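4.2 How the papers handled the state visit

I should say at the start of this section that I went in expecting something quite different. When Carola Stöcker and I first sat down with the October cuttings, I was fairly sure that the pressure on the foreign minister to call off the trip to Vandden would be the main story in every outlet we looked at. Two governments wanted it cancelled, the opposition wanted it cancelled, and the minister himself kept giving answers you could read either way. What more does a news desk want?

So we took 100 items from 7 outlets and read the lot, twice each (three times for the ones in the Sulemana Courier, which has a habit of changing a headline and leaving the story alone). Of those, 60 mentioned the outside pressure at all. Only 19 put it in the headline. The rest led with the trade talks, or the minister's travel costs, or the rather dull business of who would be sitting next to whom at dinner.

I found this puzzling, and I still do a bit. Mawuli Appiah read an early draft and thought we were asking the wrong thing. His point was that a headline is written late, by someone tired, who hasn't followed the story for weeks and simply grabs the newest fact in it. The pressure was old news by then. The dinner seating was new! I think he's partly right, and it would explain why the evening items look so much thinner than the morning ones. 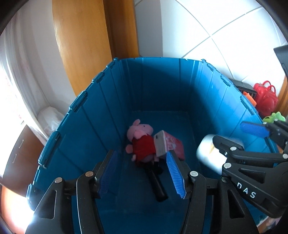
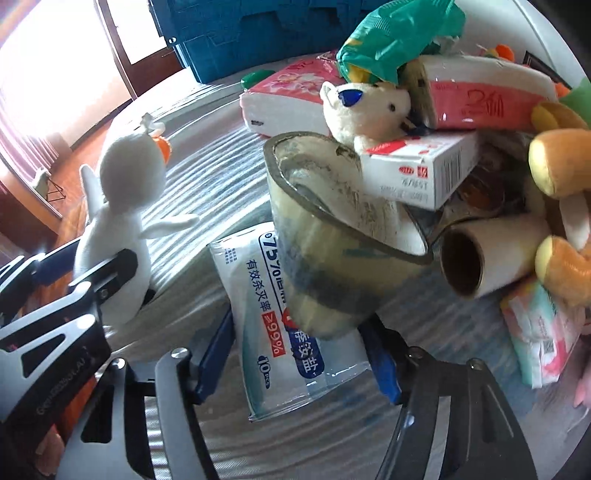 Figure 3. Storage bin with plush toy; table with packing tape and wipes.

The other thing we noticed is how far a single vague remark can travel. The minister told a radio reporter that he would "go where the work is", and within hours that had become a refusal to bow to anyone, a hint that he was wavering, and in one case a swipe at his own prime minister. Same five words. Yavuz Kahraman calls this stretching in his own work on election coverage, and I've borrowed the term here although he uses it more strictly than I do - he wants at least two outlets to disagree about the meaning before he'll count it, and I was happy with one odd reading.

Then there is the copying. A good many of the items were short wire pieces passed from site to site, and some had plainly been through a translation tool on the way. You get a minister who "goes to" a country in the present tense for an entire article, or a first paragraph that turns up again under itself, cut short. Carola wanted these thrown out. I wanted them kept, for the simple reason that people read them, and we argued about it for most of an afternoon before leaving them in and marking them with a star in the coding sheet.

Hendrik Mokoena has since pointed out that our starred items lean heavily on one agency, Eltetti, whose pieces are free to reprint. That matters for the next section, where I look at who gets quoted, and I'll come back to it there.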